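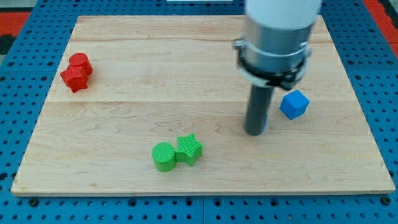

Fig. 4. Maple board, bare side up, with two red shapes on it.

Section 7: Oiling and looking after your Gretik board

Right, you've got the board out of its wrapping and you're dying to chop something on it. Hold off until tomorrow if you can bear it! I oil every board once before it leaves my workshop in Gakthorpe, but that coat is thin and maple drinks it up fast.

You'll need food-safe mineral oil (I sell the Farquharson one in 1000 ml bottles, and it lasts me ages), a lint-free cloth and somewhere flat.

1. Wipe the board with a damp cloth and stand it on its long edge to dry. Give it a few hours.

2. Feel the surface with your palm. If it's gone a bit furry, go over it lightly with fine paper, always along the grain.

3. Pour a puddle of oil in the middle and spread it out with the cloth. Be generous, and don't forget the ends (I always used to, and the ends are the thirstiest bit).

4. Leave it for around 16 hours. Overnight and a lazy breakfast, in other words.

5. Buff off whatever's still sitting on top, then flip it and do the other side.

Note: if you bought the smaller Pivach board, it's all the same except you'll get through far less oil.

Caution: please don't use olive or sunflower oil. They go sticky and start to smell, and I've had to sand back more than one board that somebody had treated that way.

Caution: oily cloths can heat up and catch fire with some finishes, so I lay all of mine out flat outdoors before binning them, whatever I've been using.

After that, oil it again whenever it looks pale and thirsty. Mine usually gets a good soak in March, once the heating goes off. Washing up is in Section 8.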